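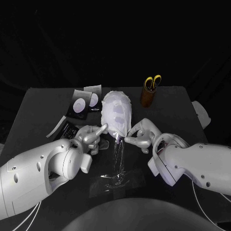 The case for the undecorated balloon

A party balloon is a thin membrane holding air under slight pressure. It does one job for one afternoon. Most of what gets attached to it makes it do that job worse, and I would like to see the trade stop selling the attachments as improvements.

My complaint is with the dressed balloon, meaning one that is inflated, knotted, wrapped in clear film and set on a table as a centrepiece. The style has been everywhere at Hondside functions since the hall changed its hire rules and banned anything hung from the ceiling. Ceiling decorations became table decorations, and the table decorations have been getting more complicated ever since.

Consider the film first. It is sold as protection and as shine. A pale balloon already has a shine. Cover it in crinkled plastic and the colour survives only in patches, so a lavender balloon reads as white from the next table. The protection claim is weaker again. Film does not seal the knot, and it does not help with the two usual causes of failure, which are overfilling and contact with something sharp. If the room is warm, leave some slack when you inflate. That costs nothing and takes no tape.

Then there is the tail. Film gathered at the knot has to go somewhere, and on most tables it goes forward, toward the guests, where it gets under plates. Instructions in the Prurkis table kit tell you to "fan the tail attractively". I have fanned a great many and have yet to see one stay fanned once the cutlery was down.

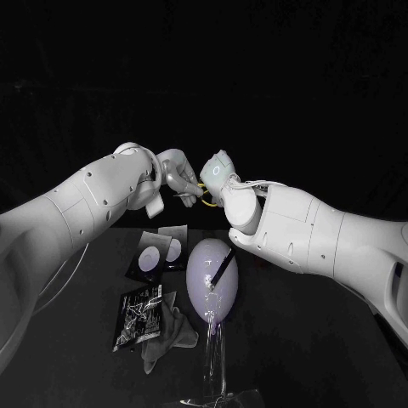
Vol. 4, No. 10

The tail brings scissors into it. I have no objection to scissors at a craft table, and bright handles are sensible on a dark cloth where a plain pair disappears. I do object to any decorating method in which the trimming is done after the balloon is full. The order should be fixed: cut film, cut ribbon, put the scissors away, inflate. Lay the strip flat and cut it to 40 centimetres before anything has air in it. Anyone who trims over a finished balloon is relying on a steady hand, and a steady hand is in short supply on a Friday night with four tables still to go.

Defenders of the dressed balloon say the extra work shows care. I accept that guests notice effort. They notice it in food, in seating and in whether the door is unlocked on time. I doubt that any guest has looked at a balloon and valued it by the number of steps behind it.

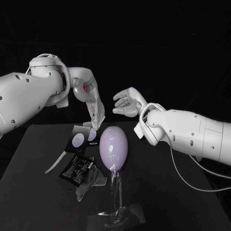 4 min read

The packets deserve a paragraph of their own. Small decorations are now sold in quantities that suit the display hook more than the buyer. The Derkach range puts 10 pieces in a soft plastic packet and puts that packet on a card. A function of modest size can go through 40 packets, and every one has to be opened, emptied, flattened and binned. Crumpled, they take up more room than the goods did. A plain box of 1000 from Selten is dull to look at and fits on half a shelf. I would sooner carry the box.

The usual answer is that few households need 1000 of anything. True enough. Halls, schools and clubs do, and they could split a box among the people who hire the room. Hondside already does this with tea bags and paper towel.
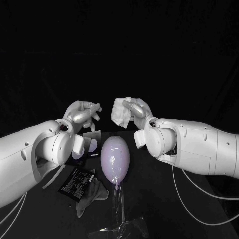 Inflated lavender balloon with its clear plastic strip; packaging cards at left.

Cards are the part I would drop first. A printed backing card holds a few small pieces flat in the shop and has no use at home. It will not stack once its edges have bent, and a glossy card with plastic still fixed to it may not be accepted with paper recycling, depending on the council. Pieces that need to stay flat can travel between two sheets of plain paper.

What I propose in place of all this is modest. Choose one colour. Inflate short of full, so the balloon keeps an egg shape and has some give under the thumb. Knot it once, close to the neck. Stand it in a weighted cup if it must stand, and otherwise let it lie on the cloth. Keep the film for the cheese.

The dressed version takes me ten minutes a table and the plain one takes less than one. Over a full hall that difference is most of a set-up shift, and I would put the hours into better lighting over the serving bench, which at Hondside is still a single tube.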